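The Soup Boat

I was four months into my divorce when I took the night job on the Galtport ferry, and if you'd asked me then I would have told you I took it for the sea air. I took it because the ad said meals included and I owned one fork.

The boat was called the Sultik. She ran from Galtport over to Skustby and back, leaving at ten at night, and in February she mostly carried trucks, a few nurses going home, and people who didn't want to talk about why they were going to Skustby in February.
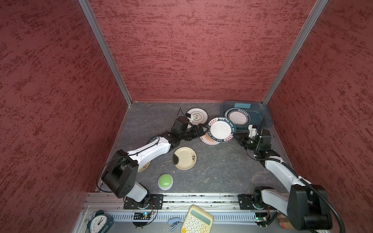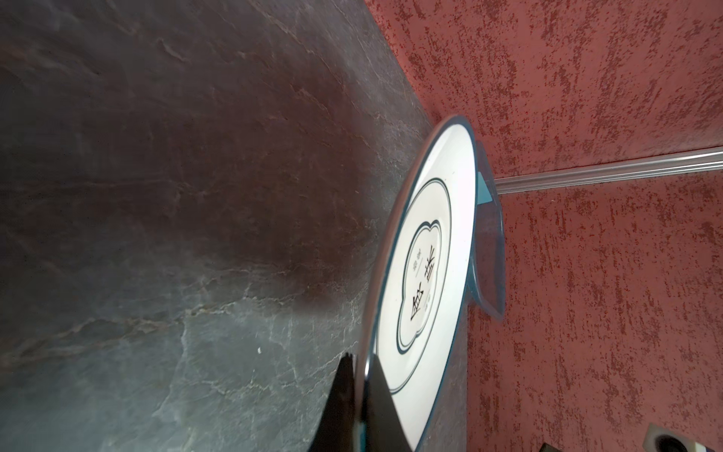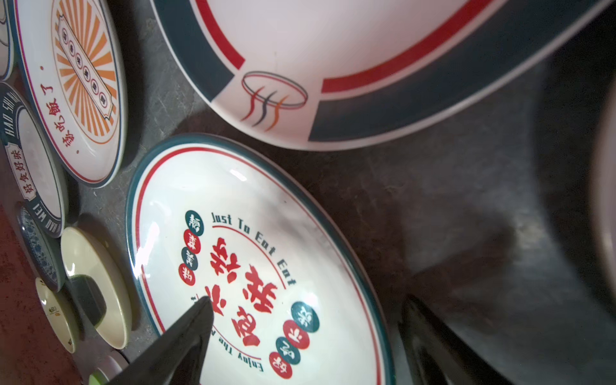
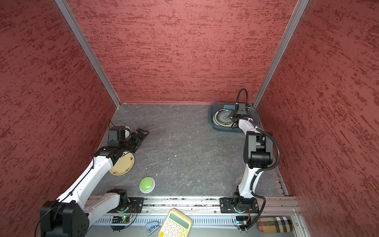
My boss was Ruby-Lee Tuhiwai, who ran the galley and had run it for longer than the boat had had its current engine. She looked at my hands the first night and said, "Office?" and I said, "Insurance," and she handed me a sack of onions.

I cried for an hour and a half. It was great! I hadn't had a decent excuse in weeks.

The thing about the Sultik was the soup. There was only ever one kind, and it was on the board as Sitthichai, no other explanation. Passengers always asked if it was Thai and Ruby-Lee always said, "It's a name," and ladled. It had lemongrass in it, and barley, which I don't think anybody has put together on purpose before or since, and smoked fish when we could get it. I served it to truckers who hadn't said a kind word since breakfast and watched their shoulders come down.

So naturally I wanted the recipe. I asked the second night, and the third, and Ruby-Lee told me to watch and learn, then sent me out to wipe tables every time she went near the pot. I asked Berwyn Gethin, the purser, who said he'd been eating it for years and believed the secret was nutmeg. Elibariki down in the engine room said there was no nutmeg in it, he was allergic to nutmeg, he'd be dead. They had clearly had this argument before and were both delighted to have it again in front of somebody new.

Then one night the weather came up. We were maybe an hour out of Galtport, and the floor just sort of left. I grabbed the counter and the counter was going too. Ruby-Lee was at the stove with one hip jammed against the rail, perfectly calm, and then a pan lid came off the top shelf and caught her across the wrist.

"That's broken," she said, looking at it like it was somebody else's.

One of our nurses was on board, thank God, a big cheerful woman named Adhiambo Nyamweya who crossed with us so often she had her own mug. She splinted the wrist with a wooden spoon and a dish towel and told Ruby-Lee to sit down. Ruby-Lee said she had soup to make. Adhiambo said it again in a different voice, and Ruby-Lee sat.

So there I was with an empty pot, a boat full of green-faced people, and Ruby-Lee on an upturned crate with her arm in her lap.

"All right," she said. "Onions."

I did the onions. She told me when to stop. I did the barley, and the lemongrass (you hit it with the back of the knife, hard, like it owes you money), and then she went quiet for so long I thought she'd fainted.

"There's a tin," she said finally. "Behind the flour. Don't read me what's on it, I know what's on it."

It was an old tea tin with a strip of tape across the lid, and on the tape somebody had written Sitthichai in blue pen, very neat. Inside was a brown powder that smelled of oranges and something burned.

"Two spoons," she said. "He did three, but he smoked, he couldn't taste anything."

I put in two spoons. I didn't ask. I'd spent most of that winter having people ask me things in soft voices, and I knew what it was to be grateful for a person who just stirred.

After a while she told me anyway. He'd been cook before her, and then for a few years they'd both been cook, and they'd shared a cabin the size of a closet and fought about salt. He got off in Skustby one morning to buy limes and had a heart attack in the line at the market. She'd worked the crossing back that same night because there was nobody else to do it, and she'd made the soup, and she'd been making it since.

"How do you get more of the powder?" I said.

"His sister mails it. She won't tell me what's in it either." She laughed then, properly, and it hurt her wrist and she swore. "I've asked her every Christmas. Horrible woman. I love her."

The sea went down a bit after two. People started coming up to the counter, holding on to things. I ladled and Adhiambo carried the bowls, and Berwyn came in with his tie over his shoulder and ate his standing up.

"Nutmeg," he said to me, pointing with the spoon.

I looked over at Ruby-Lee. She was watching me with no expression whatsoever.

"Could be," I said.

We got into Skustby late, with the sky going gray behind the cranes. Adhiambo walked Ruby-Lee down the ramp to get an X-ray, and Ruby-Lee yelled at me the whole way about scrubbing the pot, no steel wool, dry it on the burner. I scrubbed it and dried it on the burner. Then I put the tin back behind the flour, label to the wall the way I'd found it, and started on the onions for the trip home.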